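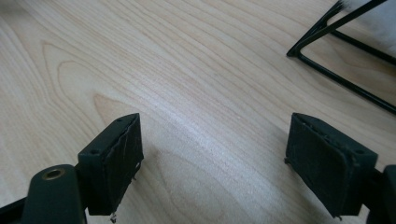

Display table, pale wood top.

Nidholm Winterwear
Minutes of the display and stock meeting, February
Start: 2:15 p.m.

Present: Gualtiero Ruggiero (chair), Pierina Gentile, Lino Santoro, Nikau Lockyer (minutes)
Apologies: Dario Cattaneo, who sent written comments on items 3 and 6

1. Minutes of the January meeting

Agreed with one correction. Under item 4, "scarf rail" should read "glove rail." The scarf rail was never in question and stays by the door.

Matters arising: Lino has moved the full-length mirror away from the heater. The missing key to the sock drawer was found in the sock drawer, which had been left unlocked. Pierina has had a spare cut and it is on the hook in the office.

2. The display table

Gualtiero wants the light wood table used for the hats in the front of the shop through the end of the season. The dark table it replaces goes to the back for folding. Lino measured the doorway and the light table fits through on its side, legs first, with two people carrying.

There was some discussion of a cloth. Pierina had brought a dark green one and a cream one. Gualtiero felt the cream would lose the white hats completely, and that the green looked like a card table. It was agreed to leave the wood bare and try it for two weeks. Lino pointed out that the ceiling light shines back off the top when you stand at the register. He will turn the nearest spotlight toward the wall and see if that helps.

The table is to be wiped with a dry cloth each morning. No spray polish, as it came off on the cuffs of the gray hats last winter and we had to sell those as seconds.

Action: Lino, spotlight and table move. Pierina to take the cloths home.

3. Wire stands

The Sivum stands have come, on order 3089. They are plain black wire with angled legs and there is no fixing needed. Five were ordered and five arrived, so the invoice can be paid.

Opinions were mixed. In favor, they are light, they can be stored flat on the high shelf, and a customer can lift a hat off with one hand. Against, a soft hat with nothing inside it tends to sag over the top bar. Dario's written comment was that we should have bought the wooden heads from the same catalog. Gualtiero noted that the heads cost three times as much and that we have no place to keep them in summer.

Lino asked whether a hat should be placed with the cuff folded or let down. Folded, it was agreed, with the fold even all the way around and the design facing the door. The crown should be pulled up and eased out at the sides afterward — not stretched, just shaken out a little.

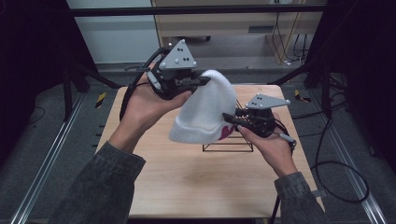

Pierina Gentile said that tissue paper inside the crown would fix the sagging, and that she had used it for years on berets. One sheet, crumpled, pushed up from below, and the hat keeps its shape all day. She would not use two sheets, as the second one always works its way down and shows under the cuff. She also thought customers would pull the paper out and leave it on the floor, but she was willing to pick it up.

It was agreed to try tissue in the knit hats only. Results to be reported at the next meeting.

Action: Pierina, tissue paper. Nikau, pay the Sivum invoice.

4. White hats and other fluffy stock

Gualtiero reported 321 pieces of fluffy and long-pile stock still on the shelves and in the stockroom. Most of it is white. He would like it sold or marked down by the end of March.

Lino said the white pieces get handled more than anything else in the shop and get bought less. People pick them up, feel them, and put them down again. By the end of the day the pile is lying every which way and the pieces on top look tired. He suggested keeping one out to touch and the others on the shelf behind the register.

Pierina did not want them behind the register. She said a fluffy hat nobody can reach is a hat nobody buys. After some back and forth it was agreed to keep one on a stand as the sample and stack the others at the back edge of the table, cuffs facing out, so that the color and pattern on each can be read without unstacking the pile.

The sample is to be changed each week. The old one goes in the seconds basket at the seconds price, if it is still clean.

Method for freshening up long pile, as agreed:

Hold the piece low down, near the cuff or base.
Shake it twice, away from the table.
Brush with the soft brush only, in the direction the pile lies.
Look over the cuff for marks before it goes back out.

Lino asked for the soft brush to be labeled. It has been used on boots at least once this winter.

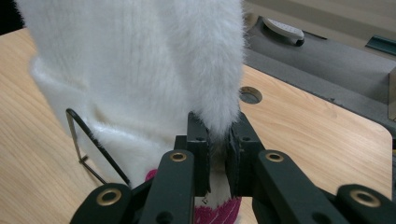
Nikau Lockyer

I am adding a note under this item as I was asked to look at what comes back from customers, and did not have the papers with me when we got to it. I have gone through the returns book since October. The long-pile returns fall mostly under shedding on dark coats. A few were the wrong size, and one was returned by a woman in Pudport who said her dog would not come near her in it. We gave her a credit.

For shedding I would suggest we say something at the register. A good shake outdoors before first wear takes off most of the loose fibers, and it would save us the conversation later. I have drafted a small card with this on it, and with the washing advice from the Palumbo sheet (cool water, inside out, dry flat, no dryer). Gualtiero has seen the wording and is happy with it. Lino thinks the card is too wordy. I have cut it down to four lines and will print a few for the next meeting.

The returns book needs a new pen on a string.

Action: Nikau, cards and pen. Lino, label on the soft brush.

5. Palumbo order for next winter

Palumbo would like our order by the middle of March. Gualtiero reminded everyone that we sold more than 4000 items in all last season between the two shops, and that hats were the largest part of that. He does not want to increase the order. He would like fewer colors and more depth in each.

Colors to keep: gray, navy, white, rust. Colors to drop: mustard and the pale lilac. Pierina asked for the lilac to be kept for Pudport, where it has sold. Gualtiero will look at the Pudport figures before deciding.

On designs, there was general support for anything with pink at the cuff. It shows up from the street and works for both children and adults. Lino has had customers ask for plain white with no design at all, and we have very little of it. It was agreed to ask Palumbo for a plain version of the fold-up hat and to order a small number if the price is the same.

Pierina raised the swing tags. The string on the current ones is too long, it catches in long pile, and pulling it free takes a tuft with it. She would like a short loop sewn to the inside seam. Gualtiero will ask.

Nothing to be signed until Dario has read the order through.

Action: Gualtiero, Palumbo (plain white, swing tags) and Pudport figures. 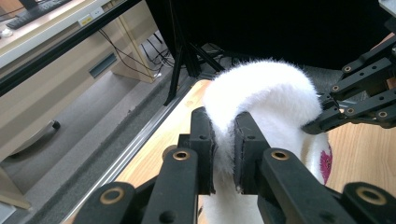 6. Pudport window

Dario's written comments were read out. The window was last changed before the holidays and still has the paper snow in it. He would like two of the wire stands, one white hat and one rust, and the small bench brought forward. He does not want a scarf draped over the bench. He was clear about this and underlined it.

Gualtiero is content with two stands going to Pudport, which leaves three here. Lino offered to drive them over with the next delivery. He will pack the white pieces in a clean box on their own — last time they traveled under the gardening gloves.

The strip of sun on the left side of the window was mentioned again. White stock yellows there within a month. The white hat is to go on the right.

Action: Lino, delivery. Dario, window change.

7. Markdowns

Gloves and earmuffs go to half price from the first week of March. Hats stay at full price until the middle of the month, apart from the mustard ones, which can be marked down now. Red stickers only. Pierina has found the roll of orange ones and would like them thrown out, as customers think they mean something different.

8. Any other business

The stockroom step stool wobbles. Lino to look at the feet.

Pierina asked whether the radio could be turned down before lunch. Agreed.

Gualtiero will be away the last week of March. Pierina has the keys and the alarm code.

Meeting closed at 3:40 p.m. The next one will be held at Pudport so that the window can be looked at. Lino to bring the spare hat tissue.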